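Tavovance workshop build: speaker notes
Session 2, 10 May 2020

Slide 1. Welcome members and state the purpose of the session: to report on the Otov arm, which is being built in the shared workshop, and to agree the work to be completed by June. Allow four minutes.

Slide 2. Explain that the control software is tried in simulation before it is run on the bench. The task is to pick up one piece of fruit and place it in a bowl. Remind members that the arm may not be powered until the corresponding simulated task has been signed off.
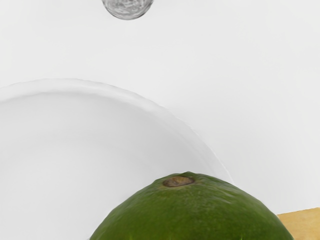 Slide 3. Simulated view: green citrus fruit, white bowl, clear glass object and board.

Draw attention to the bowl. It is pale on a pale surface, and only the thin line of the rim and a slight change in shading mark its edge. The fruit is much easier to find. Ask members whether a coloured bowl should be used for the first bench trials. Pause for comments.

Slide 4. Bench hardware. The Rodine controller is fitted. Two joints still need new cable guides. The Bezerra gripper is on order.

Slide 5. Decisions required: choice of bowl, bench booking for June, and storage of the arm between sessions. Take questions for 12 minutes.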